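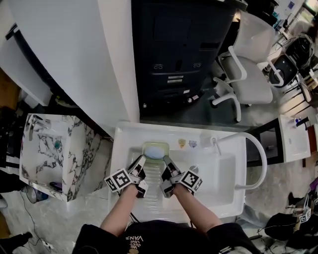 *Utility room sink, soap dish on the back ledge side*

**Ticket 298 — Zornance dehumidifier, tank-full fault with tank empty**
Site: Grenham, ground floor utility room
Opened: Saturday, December 15, 2018
Status: monitoring

**Reported fault**
Unit stops after 16 minutes and shows the tank-full light. The tank is empty. Continuous drain hose is connected. Auto restart works after a power cut, but the light comes back.

**Checks**
- Float moves freely, no scale on the pivot.
- Hose run is more than 5 metres, with a dip behind the skirting.
- Filter cleaned in July, still clear.
- Room at 7 °C. No frost on the coil.

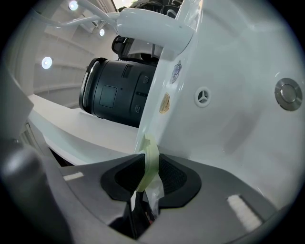 The dip holds water and the outlet backs up into the tray, which lifts the float. With the hose taken off and the tank fitted, the unit ran normally all afternoon.

**Action**
1. Hose shortened and clipped to a steady fall.
2. Tray drained and wiped out.
3. Float switch left as is — a spare is on order from Kwok, part held at Monulport.

**Notes**
Do not raise the hose end above the outlet. If the light returns, swap the switch before touching the control board. Humidity setting left at 50%.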